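Trikau kitchen test bench: safety check before the policy comparison
Date: 5/1/25
Checked by: Zlata Bilyk
Second reader: Lambros Kokkinos

Method under test: Skuvance, with correction of the grasp target during the reach. Baseline: same policy, correction switched off. Each method gets 256 trials.

1. Emergency stop reachable from the operator chair: OK
Comment: Pressed 2 times, arm stopped both times.

2. Speed limit in the controller: OK
Comment: Set to 400 mm/s for both methods. Please do not raise it for the baseline, otherwise the results cannot be compared.

3. Cable of the arm free over the full reach: OK WITH REMARK
Comment: At the lowest poses the cable comes near the counter edge. Michalis will add one more clip.

4. Upper cabinet doors: NOT OK
Comment: A door was left open after the morning setup. The collision model knows only closed doors. Close them before every block, or load the other model.

5. Coffee maker and its power cord: OK WITH REMARK
Comment: The cord hangs in a curve in front of the tiles. It is not in the collision model. I ask to keep all targets to the right of the outlet until this is corrected. 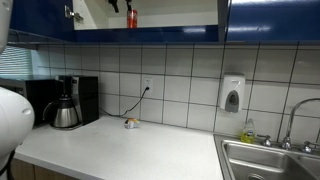

Why is the correction switched off in the last part of the reach?

Close to the object, the estimate of the target starts to jump, and the arm follows these jumps. In the Hustham tests we had 9 contacts with the counter for this reason, so the target is now held fixed for the final part.

6. Sink area: OK
Comment: Faucet and soap dispenser are both marked as keep-out zones. The dish soap bottle is not a target in this study.

7. Logging of stopped trials: NOT OK
Comment: A trial stopped by the operator is saved as "failed" without the cause. Fotis must add the field before we start, as we report safety stops separately.

Release for trials: after items 4 and 7 are closed. Signature of Paraskevi Tsolakis is needed.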